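Zelham Notik Garment Steamer and Pressing Kit

Home / Studio Equipment / Steaming and Pressing / Notik

For fashion studios, showrooms, stylists and small ateliers

The Notik is the upright steamer which we make for people who prepare clothes every day: for a fitting, for a lookbook, for a market appointment at nine in the morning when the samples arrived creased the evening before. It has a removable water tank of 3 litres, a swivelling steam head and a folding pole with a hanger bar on top. The kit also includes a small pressing mat, a heatproof glove and two brushes, one for wool and one for delicate cloths.

The steam is fine and quite dry. This matters for silk, viscose and acetate linings, where a drop of water can leave a mark that is difficult to remove. On the dial there are 4 settings. The lowest is for chiffon, georgette and similar fabrics, and the highest is for heavy cotton, denim and canvas. Between them you will do most of your work.
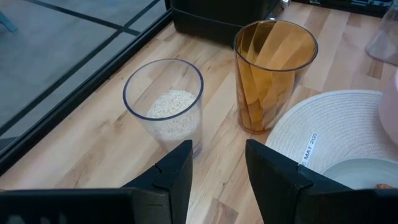
The pressing mat is used for collars, cuffs, plackets and pocket flaps, which hang badly and are hard to steam on the pole. Put it on any flat and stable surface of a good height. A butcher-block top, with the pale blond and honey strips and the darker brown grain running through, looks very nice in a studio, but wood does not like steam, and you should always keep the mat between the garment and the table. The underside of the mat has a silver-coloured barrier layer. Please let the mat cool before you roll it, or the layer will crease and the creases will print onto the next shirt.

Colours and finishes

The standard colour is Chalk. A Graphite version is made for showrooms where the equipment stays in view of the buyers. The steam head is dark grey in both versions, and the hose has a woven cover which can be wiped with a damp cloth.

What our customers use it for

Oksana Hordiienko has a bridal and evening wear studio in Grorkthorpe and has worked with the Notik for two seasons. She wrote to us: "I was afraid of it for the tulle. Now I do the full skirt on the lowest setting, from inside, layer by layer, and I keep the iron only for the hems. The hose could be longer, I told you this already." We have listened, and the long hose is now available as an accessory.

I-hsuan Sin is a wardrobe stylist who works mostly on location. She takes the Notik in its carry bag, with the pole folded, and she fills the tank on arrival. Her advice to assistants is to steam the darkest garments first, while the brushes are clean of pale lint.
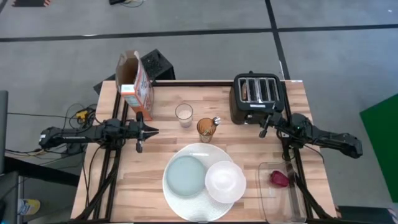
If you travel with it as she does, empty the tank completely before packing and leave the cap open for a few minutes. Water which stays in the tank during transport can get into the bag lining and give it an unpleasant smell. The carry bag has a separate pocket for the brushes and the glove, and the mat goes rolled along the side.

Specifications

Tank: 3 litres, removable, with carrying handle
Steam settings: 4
Hose: standard, or long (accessory)
Pole: folding, aluminium
Hanger bar: holds coat hangers and clip hangers
Colours: Chalk, Graphite
Plug: Australian

In the box

Notik base unit with tank
Steam head and standard hose
Folding pole with hanger bar
Pressing mat
Heatproof glove
Wool brush and delicates brush
Instruction booklet

Accessories

Long hose
Carry bag with shoulder strap
Trouser clips, set of 4
Kushnir sleeve board (see the separate page for this product)

The Kushnir sleeve board is sold on its own, but it fits the Notik mat cover in the narrow size. If you press many tailored jackets, we recommend to order both at the same time.

Care

Use tap water in soft water areas and demineralised water everywhere else. Do not add perfume, linen water or vinegar to the tank. Rinse the tank every week if you use the steamer daily. After every 20 fillings the descale light will come on, and the procedure is explained on page 19 of the booklet. It can be done in a lunch break. The brushes are washed by hand with mild soap and must dry flat.

Ordering and delivery

Orders which we receive before noon on Thursday leave our warehouse the same week. Trade customers can open an account with us and pay by invoice. For a colour other than the standard one, please allow some extra time, as the Graphite units are finished to order.

Spare parts, including hoses, tank caps and brushes, are kept in stock for all Notik models. When you write to us for a part, please include the serial number from the label under the base unit.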